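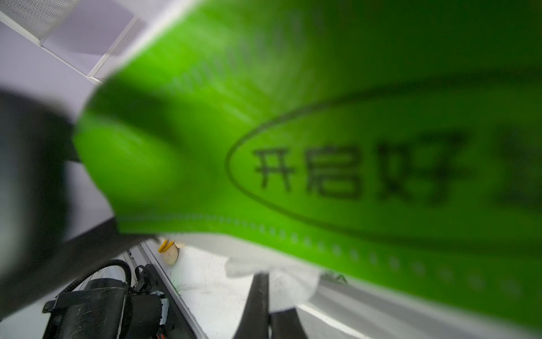 3.2 Paper bags and what goes in them

I came to this part of the study expecting the food packets to be the hard bit. They're slippery and crinkly, and they never sit the same way twice. But when I went back through my notes (241 packing attempts at the Plistholm site, plus a smaller batch at Zarkard), most of my grumbling was about the paper bags themselves. A paper bag with nothing heavy at the bottom just wants to fall over. Put a light snack in first and it leans, put a box in first and it usually behaves.

So I started keeping track of how each bag was standing before anything went in, and I added a column for the handles too, which get in the way far more than I'd have guessed.

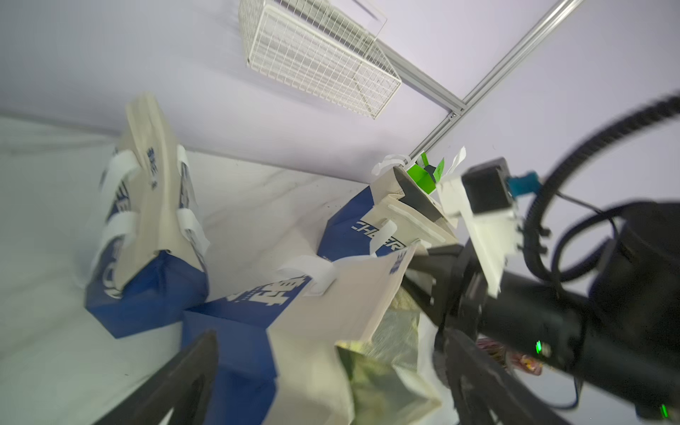 I ended up sorting the bags into 2 plain groups, upright and lying down, and left the leaning ones to a judgment call – a messy one, I admit. Aksoy's earlier packing guide treats a fallen bag as a failed one, full stop. I don't agree! A bag on its side can still be filled if the mouth is open wide enough, and plenty of people at home load one that way. I kept those cases in and marked them separately, so anyone using the Zulora scoring sheet can drop them again if they like. 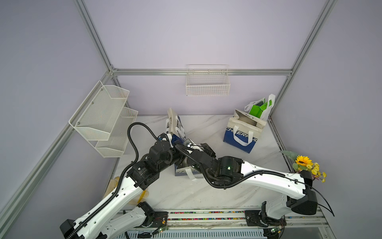 Figure 5. One shopping bag upright toward the rear, with a bright green box inside, and a second tipped onto its side.

The upright group is the easier one to talk about, so I'll take it first and come back to the fallen bags in 3.3.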